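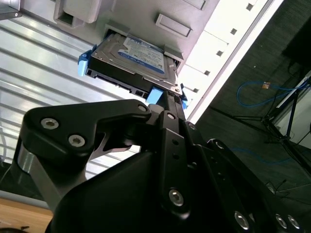 Disco de 3,5 pulgadas en su bandeja, a la altura de la bahía.

Mi padre guardaba las fotos en cajas de zapatos y yo las guardo en discos duros, y durante mucho tiempo creí que lo mío era más ordenado. En octubre me puse a buscar una foto concreta, la de mi abuela en la puerta de la panadería, y tardé tres tardes en encontrarla. Estaba dentro de una carpeta llamada "varios", dentro de otra llamada "copia vieja", dentro de otra llamada "ordenar". Al lado había tres versiones más de la misma foto, dos de ellas giradas.

Así que he pasado buena parte del otoño ordenando el archivo de fotos de la familia. Escribo esto para acordarme de cómo lo hice y porque mi prima me ha pedido dos veces que se lo explique por teléfono y las dos veces me he liado.

El punto de partida era malo. Tenía fotos de cuatro cámaras, de seis teléfonos, los escaneos que hizo mi hermano antes de irse a vivir fuera y una carpeta que me pasó Nataša Mladenović, que fue vecina de mis padres muchos años y tenía fotos de todas las fiestas del patio. Además estaban las cajas de papel. En una de ellas conté 400 fotos y dejé de contar.

Lo primero que hice fue no borrar nada. Lo copié todo a una carpeta única y dejé los originales donde estaban. Después aparté lo que claramente no eran fotos de familia: capturas de pantalla, recibos, el menú de un restaurante, la matrícula de un coche aparcado delante de un vado. De eso había mucho más de lo que pensaba. No me costó nada tirarlo cuando llegó el momento, aunque el menú lo guardé un tiempo porque tenía apuntado un teléfono por detrás.

Luego vinieron los duplicados. Hay programas que los buscan solos y yo usé uno, pero solo para los archivos idénticos. Los parecidos los miré a mano. Una foto recortada para un marco no es la misma foto, y de algunas lo único que quedaba era el recorte. Si hubiera dejado al programa elegir "la mejor", habría elegido por tamaño y habría perdido varias notas escritas en los márgenes de los escaneos.
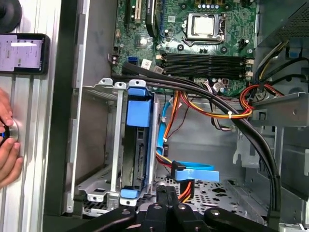 Para los nombres probé tres sistemas. El primero era por personas y fracasó el primer día, porque en casi todas las fotos hay más de una. El segundo era por acontecimientos: bodas, veranos, Navidad. Funcionaba hasta que aparecía una foto de un martes cualquiera, que son las que más me gustan. El que se ha quedado es el más soso: año, mes si se sabe, lugar y dos o tres palabras. Por ejemplo, "1987-08 playa mamá y Pilar". Si no sé el mes pongo 00. Si no sé el año pongo la década con una x al final, "198x", y así se ordenan juntas.

Las fechas que guardan las cámaras no son de fiar. Una de las nuestras estuvo dos años con el reloj sin poner en hora, y según ella toda la comunión de mi sobrina ocurrió un primero de enero a medianoche. Los escaneos llevan la fecha del día en que se escanearon. Lo corregí por tandas, una carpeta cada vez, y apunté en un cuaderno lo que iba cambiando. El cuaderno me ha salvado en dos ocasiones.

Para fechar las fotos en papel he aprendido algunos trucos. El dorso suele llevar la marca del papel y a veces un sello del laboratorio. Los bordes blancos con ondas son más antiguos que los rectos, al menos en las de mi casa. Ayudan los coches, los azulejos de la cocina, que mi madre cambió en 1979, y los dientes de los niños. Mi tía data las fotos por el pelo. Mira una, dice "esto es antes de la permanente" y acierta casi siempre — menos con las de su boda, que coloca dos años más tarde y no hay forma de convencerla.

Lo de mi tía merece un párrafo aparte. Empecé enseñándole las fotos en la tableta y se cansaba enseguida. Pasaba el dedo demasiado deprisa y no veía nada. Después imprimí 20 en papel normal, en blanco y negro, con un espacio grande debajo para escribir, y se las dejé el lunes encima de la mesa. Cuando volví las tenía todas escritas, algunas por los dos lados. Había nombres que yo no había oído nunca. Había también un "este no me acuerdo pero era muy pesado", que he copiado tal cual en la descripción de la foto.

Desde entonces lo hacemos así. Imprimo una tanda, se la llevo, tomamos café y recojo la anterior. No pregunto demasiado. Si pregunto quién es cada uno me contesta con nombres sueltos, y si la dejo hablar me cuenta que aquel día se quemó el arroz y que por eso salen todos comiendo pan.

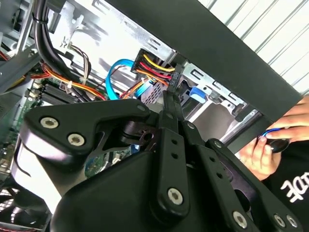 El escaneo de las cajas lo estoy haciendo con un escáner plano corriente. Las fotos pequeñas las paso a 600 puntos por pulgada, y las que son del tamaño de una postal también, por no andar cambiando. Limpio el cristal con un paño seco cada poco. Pongo cuatro fotos de una vez y las separo después. Lo que más tiempo lleva es despegar las de los álbumes de hojas adhesivas. Con hilo dental salen bastantes, pasándolo por detrás muy despacio. Las que no salen las escaneo con la página entera y ahí se quedan.

También escaneo los dorsos si hay algo escrito, aunque sea un número. El archivo lleva el mismo nombre que la foto con una "b" al final. En un dorso encontré una lista de la compra de mi abuelo y en otro la dirección de una pensión en la que, por lo visto, estuvieron una semana entera sin decírselo a nadie de la familia.

No retoco nada. He visto los resultados de colorear fotos antiguas y no me gustan, porque pone el jersey de mi abuelo azul y el jersey era granate, que todavía lo tiene mi hermano. Enderezo, recorto el borde del escáner y ya está. Si alguien quiere una versión más bonita, que la haga de una copia.

En cuanto a guardar, tengo el archivo en tres sitios: en casa, en casa de mi hermana y en un servicio de internet por el que pago todos los meses. El disco de mi hermana lo cambio cuando voy a comer, uno que llevo por uno que traigo. Cada cierto tiempo abro unas cuantas fotos al azar de cada copia para ver que se abren. Es una comprobación pobre, lo sé, pero es la que hago. Antes tenía un sistema mejor, con una hoja de cálculo, y no lo hacía nunca.

He dejado además una hoja impresa dentro de la primera caja. Explica cómo van los nombres, dónde están las copias y qué significa la x de las décadas. La escribí pensando en mi sobrina, que es la que heredará el asunto le guste o no. Ocupa una cara.

De papel me quedan 8 sobres grandes, casi todos de la familia de mi madre, y una caja de diapositivas que todavía no he abierto porque no tengo con qué pasarlas. Un conocido me ha ofrecido su proyector para verlas al menos en la pared. Le he dicho que sí, para después de Navidad.

A mi prima: la carpeta de tu parte de la familia ya está lista y te la llevo en una memoria cuando vaya. Mira sobre todo las de 1991. Hay una en la que sale tu padre subido a una escalera y necesito saber de quién era aquel balcón.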